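Pay for the hours, then ask what is in them

Wouter Aerts
28 January 2023
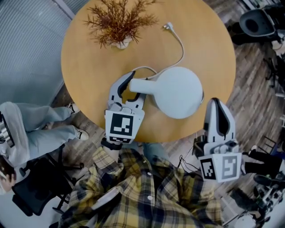

A hand-held gripper closes on the stem of a white object with a round, dome-like disc. The second gripper rests at the edge of the table.

Studel sells robot training data by the hour. You tell them what you want a robot arm to do, they find people to do it with a pair of hand-held grippers, and some weeks later you get a folder of recordings. The starter package is 200 hours and costs 1,829 euros a month for as long as the work lasts. For a small firm that wants an arm to clear tables or put things back on shelves, it is the cheapest way in that I have found.

I think it is a good service. I also think it is being sold on the wrong number.

The case for hand-held grippers is easy to make. The older way was to have someone drive the robot itself from a distance, and anyone who has tried it knows how slow that is. You need the robot, you need the room the robot is bolted into, and you need an operator who has had a few weeks of practice. With grippers you need a table and a person. The printed markers let the software work out where each gripper is, and the fingers are near enough to the ones on the finished arm that the movements carry over. We had been quoted for driven recordings by Kundard and the price was well out of our reach.

So the saving is real. My complaint is about what fills the hours.

Studel's brochure promises 2,000 hours a month across all its customers, and the figure is printed larger than anything else on the page. An hour of what, though? In our first delivery, in October, a good part of the time was people setting things back where they started. Another part was the same object picked up the same way, from the same side, by someone who had clearly become very good at it. That is pleasant to watch and not much use. A robot trained on it will do well until somebody turns the object round.

What we needed was the awkward material. Things lying on their side. A cable attached to the thing you want to lift. A plant standing on the table, the sort of clutter that is on every table in every home and office I have been in. An ordinary room with chairs in it and people sitting about is a better place to record than a bare bench under white lights, and to Studel's credit they do work in ordinary rooms. But you have to ask for the variety, in writing, and they charge extra for it. The charge is called a "scene supplement" and it was not in our quote.

Eria, the other firm we tried, does this the other way round. They sell by the task and you agree a list of starting positions before anyone picks up a gripper. Their price per hour came out at roughly double, and they were slower to answer email. The data was better. We threw away far less of it, and once I had taken the rejected recordings off both bills the gap between the two was small.

There is a second matter, and that is two-handed work. Both firms supply grippers in pairs and both advertise two-handed recordings. Plenty of jobs only need one hand, and the other gripper stays where it is. I have no quarrel with that, as people do many things with one hand. But Studel bills every session with a pair at the two-handed rate, whichever hands were used. Ostrowski, who handles our purchasing, raised it with them and got a partial refund. A customer should not have to raise it.

I would like to see these firms publish three things: how many different starting positions are in each batch, how much of the time is resetting, and how often both hands are doing something. None of it is hard to work out from recordings they already hold.

We have renewed with Studel for 2 more months, with the supplement written into the contract this time and a limit on repeats. If you are about to sign, ask for a sample of unedited recordings first and watch an hour of it from start to finish.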